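4. Sellado de juntas con Drutar

Lea esta sección completa antes de abrir el cartucho. El sellador Drutar se suministra en cartuchos de 280 ml y sirve para juntas entre azulejo y encimera, lavabo o plato de ducha. No lo use en juntas de dilatación exteriores ni en acuarios.

4.1 Preparación

1. Retire el sellador antiguo con una espátula de plástico. Los restos más adheridos se ablandan con el gel Gorkico.
2. Limpie ambos lados de la junta con alcohol y un paño que no suelte pelusa.
3. Deje secar la superficie. No aplique el producto sobre lechada recién hecha.
4. Coloque cinta de carrocero a los dos lados, dejando libre una franja de 3 mm.

PRECAUCIÓN: ventile el cuarto de baño durante todo el trabajo. Si el producto entra en contacto con los ojos, lávelos con agua abundante y consulte a un médico.

4.2 Aplicación

1. Corte la boquilla en ángulo, algo más estrecha que la junta.
2. Monte el cartucho en la pistola Akyol y apriete hasta que asome el producto.
3. Avance sin detenerse, empujando el cordón hacia el interior de la junta.
4. Alise con la espátula humedecida en agua jabonosa.
5. Retire la cinta enseguida, tirando de ella en diagonal.

Nota: en las esquinas, termine un tramo y empiece el siguiente desde el rincón. Alise los dos a la vez.
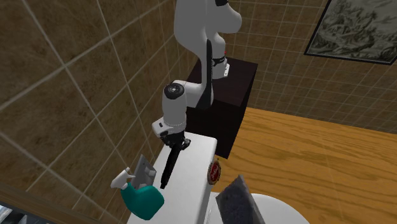
¿Se puede pintar la junta una vez curada?
La pintura no se adhiere a la silicona y acaba desprendiéndose. Si necesita un color distinto, pida el cartucho ya pigmentado; la carta de colores figura en el anexo B.

4.3 Secado y conservación

No moje la junta durante las primeras 24 horas. En habitaciones frías o juntas profundas, espere un día más.

El cartucho abierto se conserva varias semanas con la boquilla tapada. Antes de volver a usarlo, extraiga el tapón endurecido con un tornillo largo. Guárdelo en posición vertical y lejos del calor.

Las manchas frescas se quitan con papel seco; las curadas, solo por medios mecánicos.

Revisión del texto: Solomiia Bilyk, Dratisley, 5 de febrero de 2020.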